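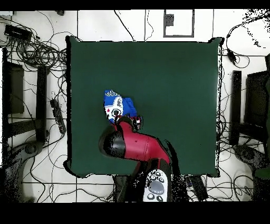 I've been working next to the Bindarier arm for 10 weeks now, which feels like long enough to have an opinion. I pack orders at Brernent, mostly printed T-shirts, and the arm came in as part of a push to get the sorting and folding off our hands. I didn't pick it and I didn't pay for it, so take this as the view from the packing side.

Let's start with what it's good at. Give it one shirt at a time and it will pick at that shirt all morning without getting a sore neck, and I can't say the same for me. Before, two of us spent the first half of every shift pulling tees out of bins and getting them flat, print side up. Now I load the table, press go and check orders while it works. On a good hour we get 30 shirts through it. I can beat that by hand (easily!), but not at four in the afternoon, and not while I'm also on the phone about a missing parcel.

The bad hours are another story. Soft cotton in a heap is hard for it, and a big glossy print seems to bother it more than a plain shirt does. It'll grab a hem, lift, let go, grab the same hem again. You end up standing there wanting to help it along, and you're not supposed to reach in while it's moving. Setup in the morning takes some 40 minutes if the calibration is fussy, and the Pfister software that runs it has a menu for everything except the one thing you want. I'd love a plain "try that again" button.

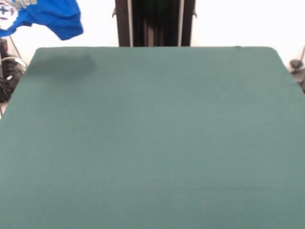

Get the felt top if you're offered a choice. We have the Veltby one in dark green, and I like it more than the arm, to be fair to both of them. On the bare table the shirts slid away every time the fingers touched them. On felt they mostly stay where you put them, and the dull surface is easy on the eyes under our lights, which are way too bright. It does show marks, though. There's a soft dark patch near the back left corner that my eye goes to every single time, and a lint roller is now a permanent part of my day. I'd order a spare cover along with the first one. Ours was on back order when I asked in July.

The room matters too - more than the sales sheet lets on. Plan your cables before anybody sits down, and leave more floor than you think around the table. Rolling chairs and loose cords are a terrible mix.

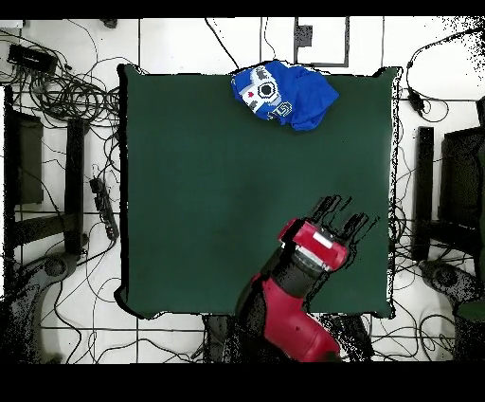 Blue tee in a heap toward the far side, gripper fingers apart.

As for the job itself, it changed more than I expected. I fold less and watch more, and watching is tiring in its own way. My hands feel better. The chatting over the bins is gone, and I do miss that part. We used to swap tasks whenever we got bored, and now one person is stuck minding the arm unless we make a point of trading off after lunch. If your boss is bringing one in, ask about the rotation before it arrives, and ask who gets trained on the software. I'd want everyone trained.

Four stars for the felt, three for the arm, two for the menus.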